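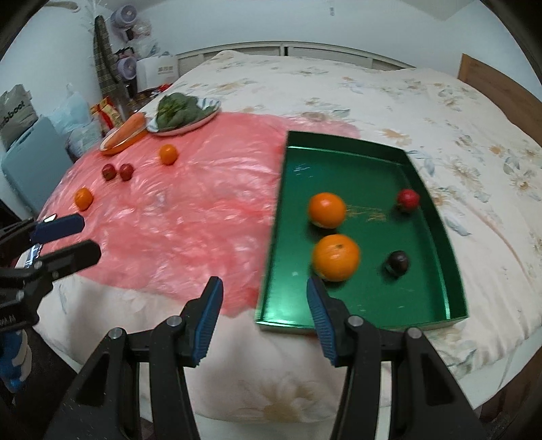 Fallton Naval Museum opens new gallery on the post-war destroyers

FALLTON, June — The Fallton Naval Museum will open a new permanent gallery this month, dedicated to the destroyer Clevis and to the men who served in her. The ship was commissioned in 1950 and stayed in service until she was sold for breaking up. It is the first time that the main part of her surviving papers is shown to the public.

The gallery takes the former rope store on the ground floor. It contains 200 objects, among them the ship's bell, two gunnery logbooks, a range clock and a builder's model lent by the Kovalchuk family. The model was made in the yard before the keel was laid, so it still shows the first design with 6 guns in three twin mountings. The finished ship carried only four. The third mounting was given up during the building, when the weight of the new radar made her too heavy above the waterline.

"For many years visitors asked us why the model and the photographs do not agree," said Daryna Harasym, curator of the museum. "Now we can put the letters between the yard and the naval staff next to the model, and everybody can read how this decision was taken. Some of these letters are quite angry."

A separate part of the gallery is given to the collision with the collier Plaltance, which happened in fog at the harbour entrance. Both ships came back to port under their own power, but Clevis lost a part of her bow and was in dock for the whole winter. The museum shows the damage report, the drawings for the repair and the diary of a young stoker, which was found by his daughter in a kitchen drawer.

The explanations on the walls are written in English and Ukrainian. A printed guide with the plans of the ship is sold in the museum shop.

The gallery is open from 10 am, and the last entry is at 4 pm. It is included in the usual museum ticket. School groups are welcome in the mornings — we ask teachers to write to us in advance, as the room is narrow.

Press contact: Daryna Harasym, Fallton Naval Museum. Photographs of the model and of the bell can be sent on request.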